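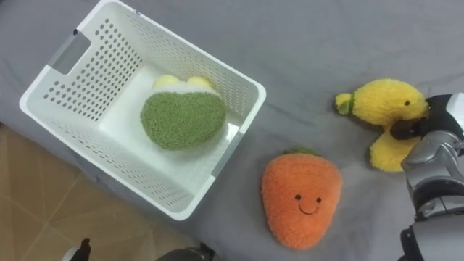

10/1/24 | by Khang Dương

Filed under: Short Fiction, Light & Interiors

The Chandelier at Uststead

The crates came up the hill in March, all 163 of them, and Keir Cruickshank ran out into the sleet in his socks to meet the truck.

"Glass!" he shouted at the driver. "You're carrying glass!"

"I know what I'm carrying," said the driver, and got down to look for the ramp.

Keir had drawn the thing on a paper napkin two years before, in the dining car of the Skovero night train, when the snow was blowing sideways past the window and every flake seemed to hang there for a second before it went. That was what he wanted over the lobby of the Uststead hotel. Snow that had stopped halfway down! The glassworks at Trerkis told him it would take 3,000 pieces, every one blown by mouth, and he said wonderful, when can you start?

Now the lobby was full of straw and cardboard and people on ladders. Mallet, the rigger, had a voice like a cello and had hung lights in opera houses, and she wouldn't let anyone whistle while she worked. She read the plan out wire by wire. Row nine, drop four, clear. Row nine, drop five, frosted. Keir handed up each piece himself, and he had something to say about nearly every one (look at the seed bubbles in this, look how thick the foot is, oh, this one's a beauty).

By the fourth evening they had 600 up and it looked like nothing at all. It looked like laundry. The hotel manager stood under it with her coat on and asked, very politely, whether it would get bigger.

"It'll get colder," said Keir, delighted. "Wait till it's lit."

She went home. Mallet climbed down, rubbed her neck and ate a boiled egg on the bottom rung.

"She hates it," Mallet said.

"She hasn't seen it."

"There's nothing to see yet. Give me the switch."

They weren't supposed to. Half the wires were still coiled on the floor and the dimmer had only been tested in the workshop. But it was dark by then, and the big windows had gone blue, and Keir found the switch box under a heap of straw and put it in her hand.

She brought it up slowly. A little warmth at the top, and then it came down through the glass one piece at a time, and the ceiling filled with small moving rings, and so did the walls, and the straw, and Mallet's sleeves. A night porter crossing with a luggage cart stopped dead and left it where it was.

"Row seven's crooked," Mallet said after a while.

"Is it?"

"Drop 411. It's low."

Keir looked for a long time, grinning so hard his face hurt. One flake hung a hand's width beneath the others, turning.

"Leave it," he said. "Please, please leave it."

She dimmed the light, brought it up again, and reached for her second egg.

Contact the editors | © 2024, all stories remain with their authors | Back to top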